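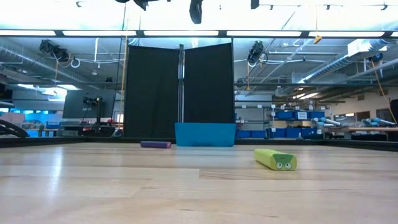
Vendredi soir, le grand tri des étuis

Bon, je m'y suis enfin mise. Depuis le mois de février je me promettais de trier tous les étuis qui traînent chez nous, et évidemment j'ai attendu d'avoir un vrai rhume et plus aucune envie de sortir pour m'attaquer au chantier. Il est 22 h passées, j'ai les yeux qui piquent et une tisane oubliée sur le rebord de la fenêtre, mais je veux noter tout ça avant de dormir !

Première décision, garder l'étui vert. Le long, jaune-vert, avec sa petite tête plus foncée au bout et ses deux yeux ronds et blancs à pupille foncée. Ximena trouve qu'il a l'air ahuri, moi je lui trouve un air de crocodile (ou de grenouille étirée, selon les jours). Je l'avais payé 16 couronnes dans une brocante à Studitholm, pendant ce voyage où il avait plu sans arrêt, et je n'ai jamais réussi à m'en séparer. Il me suit depuis trois déménagements. Tharindu dit que je suis trop vieille pour un étui avec des yeux, et il m'a quand même demandé deux fois si je comptais le donner - je vois très bien où il veut en venir.

Le petit violet, c'est plus compliqué. J'aime beaucoup sa couleur, surtout du côté où ça tire sur le rouge, mais il est minuscule et je n'arrive jamais à y mettre ce que je veux. J'ai essayé les crayons de couleur, puis les aiguilles à tricoter courtes, puis des barrettes. Pour l'instant il est dans la catégorie « on verra », avec la moitié de ma vie.

Et puis il y a le bac bleu. Alors lui, je l'adore. Tout lisse, un peu plus étroit vers le bas, rien de spécial, et pourtant c'est lui qui a sauvé la journée. J'avais commencé avec des piles partout (à garder, à donner, à réparer, à demander à maman) et au bout d'une heure je ne savais plus laquelle était laquelle. J'ai donc changé de méthode : ce qui part va dans le bac, le reste attend sur la table. Ça m'a fait avancer d'un coup. Je m'étais donné 30 minutes, j'y ai passé l'après-midi, mais passons.

La table en bois clair m'a fait plaisir aussi. On ne la voit jamais, cette pauvre table, avec tout ce qu'on pose dessus ! J'aime bien les veines brunes et les petits points foncés sur les planches, et il y a vers le milieu un endroit où le bois est plus sombre, que j'avais complètement oublié. Il faudrait que je la huile un jour. Tharindu jure par l'huile Waltonero, moi je me souviens surtout de l'odeur.

Côté trouvailles, au fond d'une vieille trousse en toile : un ticket de bus de Tarau, un taille-crayon sans lame et la gomme que j'accusais ma cousine de m'avoir volée en sixième. Il va falloir que je l'appelle. J'ai aussi remis la main sur le bon d'achat de la papeterie Michailidis, périmé bien sûr.

Ximena passe demain matin prendre ce que je donne, c'est pour sa classe, les petits perdent leurs trousses toutes les deux semaines. Je lui ai proposé le violet par message et elle a répondu avec une rangée de cœurs, donc je crois que c'est réglé. Ça me pince un peu, c'est bête. Le vert, elle n'a même pas osé demander.

Il me reste le tiroir du couloir, celui des feutres secs. Je le ferai dimanche si je ne tousse plus. Là je vais réchauffer ma tisane et me coucher.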